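# Portable induction unit and round-bottom wok: preheat cuts out under lid

**tulen_bence** - June 15, 2020

Setup: single-zone portable induction cooktop, glass top, 1576 W measured at the wall on the highest setting. Carbon steel wok, small flattened base, domed stainless lid from a different pan. The counter has a striped covering on it and the cooktop sits directly on that.

Problem: with the lid on and the wok holding a small amount of water for steaming, the unit drops to a low power state after a few minutes and then cycles. Lid off, same water, it holds full power much longer. I have repeated this 5 times with the same result. The fan runs throughout. No error code.

Is the lid trapping enough heat to trip the glass sensor, or am I looking at the wrong part?

**kinyua_kitchen**

The lid has very little to do with it. The sensor sits under the center of the glass and reads the glass, which follows the base of the wok. Water in the base pins it near boiling for as long as there is water. Check how much is left when it starts to cycle. A domed lid that doesn't match the rim will leak steam on one side and you may be running dry sooner than you think.

**tulen_bence**

Water is still there. I start with 548 g and weigh the wok again afterward. Loss is small.

**C. Xenos**

Then look at airflow. Most of these units draw air in from the bottom and exhaust at the rear or side. If the counter covering is soft, the feet sink in and the intake gap closes up. The electronics have their own thermal limit, separate from the glass sensor, and some models cut power on it without displaying anything.

Put the unit on a bare rigid board and repeat. Change one thing only.

**kinyua_kitchen**

That doesn't explain the difference between lid on and lid off. Intake is the same in both cases.

**C. Xenos**

It does if he runs lid-on tests second, with the unit already warm. Order of tests matters. He hasn't said.

**tulen_bence**

Lid-off was first each time. I take the point.

**felista_k**

Two other things to rule out.

1. Anything standing close to the cooktop on the exhaust side. I had a Flukum rice cooker parked against mine and it was returning warm air straight into the intake.
2. Utensils hung near the hot zone. Unrelated to the power drop, but plastic handles soften.

Also, what is the clearance at the front? Mine vents forward, contrary to the manual.

**tulen_bence**

Photo of the counter as it is normally used. Wok on the left with the lid on, white appliance in front of it, sauce bottle at the back. The cat is on the counter at the near end.
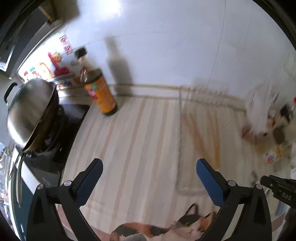
I measured the gap under the unit with feeler gauges. On the covering it is 3 mm less than on the bare counter, so the feet do sink. I also moved the white appliance away before the next run, which I realize is two changes at once.

Result: full power held for the whole test, lid on.

**C. Xenos**

Put the appliance back and leave the board in. Otherwise you don't know which it was.

**kinyua_kitchen**

Agreed on that much. I still think the base contact is marginal. A flattened round-bottom gives a small contact patch, and the coil on a flat unit is sized for a wide pan. You get a hot ring and a sensor reading that doesn't represent it. A flat-bottomed wok would be my first purchase, before any board.

**felista_k**

Disagree. He has a wok that works and a board costs nothing. Also keep the cat off the counter around a hot cooktop - residual heat in the glass lasts well after shutoff. Mine has a hot-surface indicator, but it goes out early.

**tulen_bence**

Noted. Control lock is on whenever the unit is plugged in, and I pull the plug after cooking.

Third configuration done: board in, appliance back in its original place. Full power held, lid on, starting from a cold unit. Repeated once after a one-hour rest, same result. So the covering was the cause, or most of it. The board is a Taker cutting board I no longer use for food. It raises the wok slightly, which makes tossing more awkward for me.

**C. Xenos**

Trim the board to the footprint of the feet, or use two strips front to back and leave the middle open. More intake area that way.

**kinyua_kitchen**

Strips can walk if you move the wok around a lot. Put something non-slip under them.

**tulen_bence**

Will cut two strips and post the gap measurement when they are in.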